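A visit to the open day in Allach

In April I went with my colleague Noel Mangubat to the open day of Prindberg, in Allach. We both work for a small company which cleans and prepares clothes for shops and hotels. Our manager had read that machines will soon hang, fold and sort garments by themselves, and she asked us to go and look if this is true. I write down what we saw, mostly for my colleagues, but perhaps it is useful also for other people in our trade.

We arrived at ten in the morning. The building is behind a tyre dealer and we passed it two times before we found the door. At the reception we got a badge and a coffee, and then we were put in a group of 34 visitors. This was too many for the corridors, and in the first room I could see only the back of a tall man from a furniture company. Later the group was divided and it became better.

The first talk was by Rodel Manalastas, who leads the work on household and shop tasks. He spoke slowly and clearly, for which I was thankful. He said that a machine which puts equal boxes on a pallet is an old matter, and that his team works on the things that are soft or have no fixed shape. A towel, a shirt, a bag of onions. He told us that a person shows the task many times with a gripper held in the hand, with a camera on it, and the machine learns from these recordings. For the task of taking a garment from a rail they have 1,126 recordings until now. Noel asked if this is a lot. Mr Manalastas answered that for one kind of hanger it is good, and for all the hangers in the world it is very little.

After the talk we saw a kitchen demonstration. The arm, which they call Ocampo, had to put cups from a drying rack into a cupboard. It managed five cups well. With the last one it stopped, went back, tried again from the other side and then stood still until an engineer pressed a button. I must say I liked that they did not hide it. The whole work took 6 minutes. My mother would need less than one, but she would also complain about it.

Then came the part for which we had travelled. There are several small corners closed with curtains, and in each one a different chore is practised. We stayed the longest time at the corner for clothes. When you do this job every day you forget how many small decisions are in it. The hook of the hanger must be lifted before you pull. The shoulder of a jacket slides if you tilt it too much. A price tag can swing into the hand, and a dark rail before dark cloth is not easy to see, also for a person with good eyes.

I was allowed to try the hand-held gripper myself. It is heavier than I expected, and after some minutes my wrist was tired. With two fingers only, you cannot straighten a collar and hold the hanger at the same time, so you learn to do first one thing and then the other. My first attempt was poor. The third was acceptable, I think, and the young woman who helped me was polite about all of them.

At lunch we sat with a lady from Grindley, who run laundries for care homes. They tested a folding machine for flat linen and are content with it: 200 sheets in an hour, if somebody feeds it. For blouses they still use hands. She believes this will stay so for several years - Noel believes it will be shorter, and they discussed it until the soup was cold.

My own opinion is in the middle. For sheets and towels we can already look at prices. For jackets on hangers, with tags and buttons and different cloth, I would wait. In our shop every garment is a little different, and the person at the rail also notices a stain or a loose thread, which none of the machines we saw was trying to do. I asked Mr Manalastas about this and he wrote it in his notebook.

We left at four in the afternoon. If you go next year, wear comfortable shoes and go directly to the curtain corners, the film in the entrance hall you can leave out. Parking is free, but only on the side of the tyre dealer. 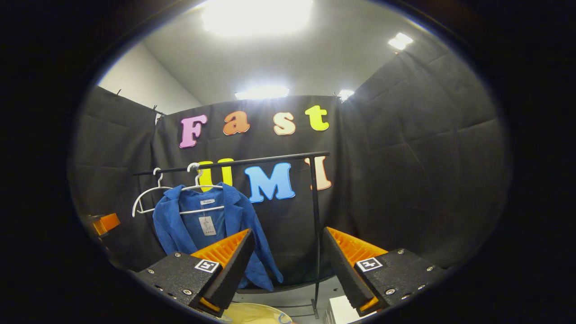
The clothes corner, with a blue jacket on the rail and its price tag still on.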